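Bed Linen and Folded Cloth Set

Part of the Jillesance home textiles collection. Maintained under the Vutar project.

Overview

This set covers small cloth items on made beds: folding, laying flat, straightening a corner, moving a folded piece from one side of the bed to the other. It holds 3,309 clips from 18 bedrooms. Each clip comes with a short text label and a few fields about the bed and the cloth.

The beds are ordinary ones in lived-in rooms. Things that were on or next to the bed were usually left where they were, so expect boxes and other household items along the edges.

What is in a clip

A clip starts when someone first touches a cloth and ends when they let go of it for good. If two cloths are handled in a row without a pause, they stay in one clip and get two label lines. Making the bed itself (pulling up a sheet, changing pillowcases) is not covered. Those clips went to the Gauthier set – see the note on overlap below.

Fields

room_id: a short code for the bedroom, stable across versions
sheet_color: free text, lower case, entered by the labeler
cloth_color: same rules as sheet_color
cloth_state: flat, folded, bunched or unknown
headboard: yes, no or not_visible
side_items: free text, anything other than linen resting on the bed
label: one sentence, present tense

Notes on color

Color names were not merged. The same sheet can be khaki in one clip, beige in another and olive in a third, depending on the light and on who did the labeling. Group by room_id if you need one sheet to stay one sheet. Dark blue and black cloths were mixed up in version 2 and were rechecked for version 4.

Notes on creases

Wrinkles in the sheet are left alone. A cloth counts as folded even when its top edge is rumpled, as long as the fold is still clear. Use bunched only when no straight edge can be made out.

Sample views, one bedroom

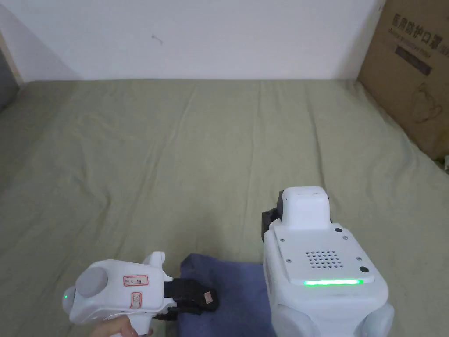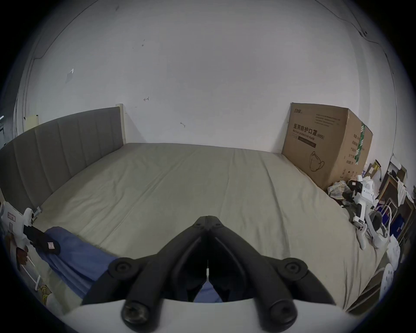
Overlap with other sets

Four of the bedrooms also appear in the Gauthier bed-making set under the same room_id values. If you train on one and test on the other, drop those rooms from one side first. The Zovbridge closet set shares no rooms with this one.

Known problems

side_items is blank in some early clips where it should say box.
headboard was filled in per clip, so it can change within a room.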